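Nonari releases Galel low-sheen coating for interior timber and panelling

Tue 14 January

12 shares | 0 comments

Nonari has released Galel, a water-based low-sheen coating for interior doors, lining boards and fixed joinery. The product replaces the solvent-based Tridia range, which will be withdrawn from trade counters in August.

Galel is a single-pack acrylic-urethane dispersion. Recoat time is 4 hours at standard conditions, and two coats are specified over sealed timber. The coating can be applied by brush, roller or airless spray, and tools are cleaned in water. Pale greys and mid-tone browns make up most of the 61 standard colours.
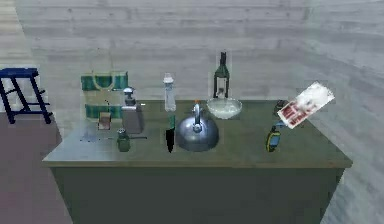 Surface preparation

Previously painted surfaces should be washed, rinsed and abraded with 80 grit paper where the existing film is flaking, then finished with a finer grade. Bare timber requires one coat of Mousavi sealer. Knots and resinous areas are to be spot-primed first.

Door hardware should be removed or fully masked before spraying. Edges and grooves are cut in ahead of the main face so that a wet edge is maintained.

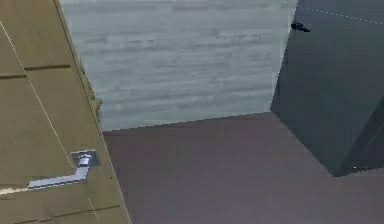
Top and bottom edges of doors must also be coated, as unsealed end grain will take up moisture and void the finish warranty.

"The binder was reformulated to hold its sheen level under repeated cleaning," said Hamish Henare, technical manager at Nonari. "Applicators moving from Tridia will need to allow for a shorter open time."

Galel is supplied in 500 mL, 4 L and 10 L containers. Data sheets are available from Nonari trade counters on request.

Share 12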